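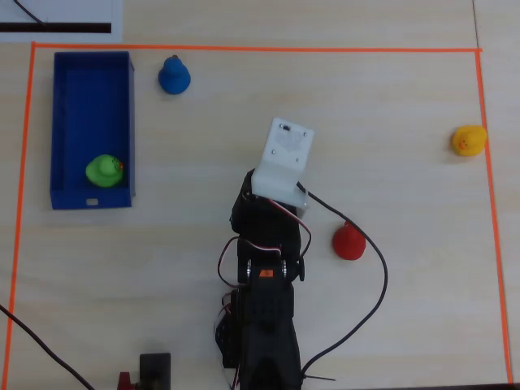

The question for this project was whether background music helps students remember what they read. Plenty of websites say it does, and at least two of the study apps our class looked at charge money on the strength of it. I started out doubtful and I am still doubtful, though for different reasons. Most of the claims I found trace back to small tests with odd tasks that look nothing like homework. Knowing where a green rubber duck sits in a blue box is a memory task too, and a person could get very good at it with a piano playing and still fail a history quiz. So I wanted a test that used real reading, of the kind we get assigned.

Method

Each student read two short passages, one in silence and one with slow piano music, and then answered written questions. The passages came from the Gandora reader, which none of us had used before. Half the group had music first. My partner, Dinesh Grewal, picked the playlist and kept the volume at the same mark every time. Reading time was 2 minutes per passage. We scored each set of answers out of 100.

I should say that we did not check how well people slept or whether they usually study with music on. Pacheco's handout on fair tests says to do this and we read it too late.

Results

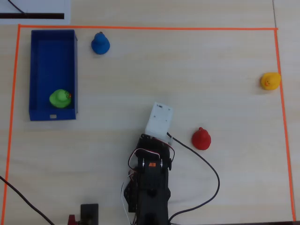

The middle score in silence was 90 and the middle score with music was also 90. Dinesh thinks the passages were too easy, and I agree with him. When most people score near the top there is no room for music to help or hurt. A few students did drop with the music on – one went down to 50 – but she told us afterward that she had skipped the back page, so I would not blame the piano.

What the sources say

The Storetti article is the one everybody quotes. It reports a clear gain, but the music group also got a longer break, and the article only mentions this in a footnote. Gavard found no gain at all with a harder text. I trust Gavard more, mostly for the harder text, but that study used adults and we are in ninth grade.

If we ran it again in December I would use longer passages and ask the questions a day later. Dinesh would also like to try songs with words. I expect those to make things worse, but I expected the piano to make things worse and our numbers do not show that either.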